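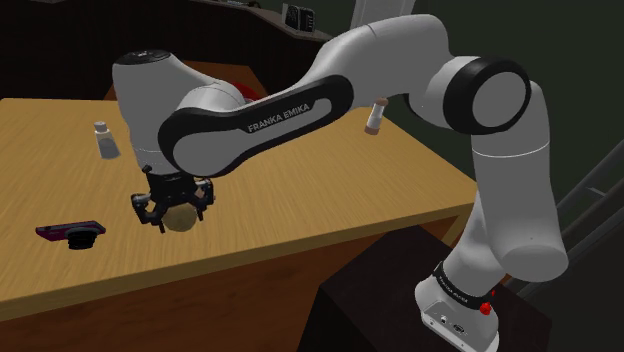 Home | Grants | Reports | Contact

Haberkorn Watershed Fund: Interim Progress Report, Broltitz Drainage Rehabilitation

Jan 30, 2023 | 3 min read | 4 shares

1. Scope of this report

This report covers work on the lower Broltitz drainage network from the start of the grant to the end of the second reporting period. It addresses pipe survey, relining, and flow monitoring. Land access agreements are reported separately under the terms of the grant letter.

2. Survey

The network consists of clay and concrete pipe, most of it laid without record drawings. Closed-circuit inspection was completed on 2515 meters. Of this length, 2147 meters was found suitable for relining in place. The remaining 368 meters has collapsed joints or severe root intrusion and will need open excavation.

Two manholes shown on the county plan could not be located. A third was found under a paved driveway and has been raised to grade. Revised coordinates have been entered in the asset register.

3. Relining

Relining began on the Trirow branch, where infiltration was highest. To date 955 meters has been lined and pressure tested. One section failed its first test at a lateral connection. The connection was cut out and resealed, and the section passed on retest.

Production was slower than planned through the wet months. High groundwater prevented curing on the downstream end of the branch, and the crew was moved to the upper sections until levels dropped. The liner material on site is within its shelf life and no further order is needed for this branch.

4. Flow monitoring

Hekex level loggers are installed at four manholes. Three have returned continuous data. The unit at the outfall lost its record twice when the battery housing flooded. It has been moved to a higher bracket and the seal replaced.

Dry weather flow on the lined part of Trirow is lower than the baseline. Storm response has not been assessed. The period contains too few comparable rain events to support a figure, and none is offered in this report.

5. Budget

Spending on survey is complete and within the approved line. Relining is underspent in proportion to the length outstanding. Excavation was budgeted for a shorter length than the survey identified. We request approval to move the unspent survey contingency to excavation. No increase in the total award is requested.

6. Next period

Relining of the Trirow branch is scheduled to finish in May. Excavation drawings will be submitted for review before any ground is broken. Logger data will be supplied as a separate file with the next report, together with the test certificates for all lined sections.

0 comments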